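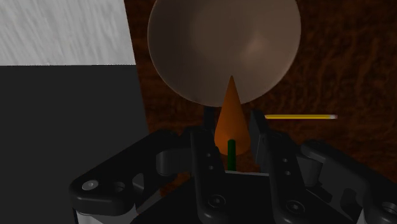

Workshop Practice 2, handout for week 3
Teacher: Jitendra Agarwal

Today we continue with hardening and tempering of carbon steel. Please bring your piece from the last lesson, already filed to size. After hardening it is too late to use the file.

Heat the part slowly until it is an even cherry red. If the thin end becomes red first, take it out a little from the flame and wait. Then put it in the oil straight down, and move it up and down. Do not stir it in circles, the blade can bend.

After the oil the steel is hard like glass. Do not drop it. Clean one side with emery cloth, so that you can see the colours when you temper it.
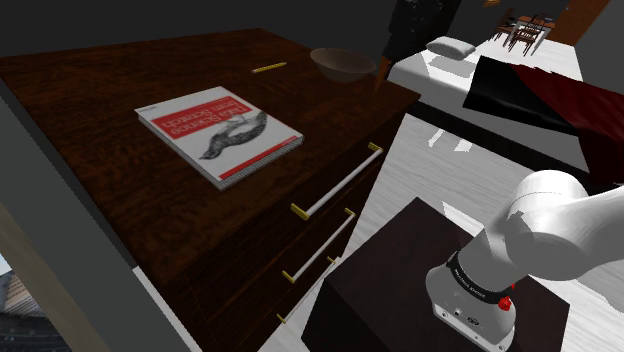
Page last changed: June 16, 2024

Colours for tempering: pale straw for scrapers, dark straw for punches, purple for cold chisels, blue for springs. When you see the colour you want, cool the part at once.

Students who use the Midita furnace must sign the book of Cosimo Sorrentino before they switch it on. The limit of this furnace is 1000 degrees and we never go so high in this course.

For next time, write two pages about why a part can crack in the oil. Sharp inside corners should be one of your points.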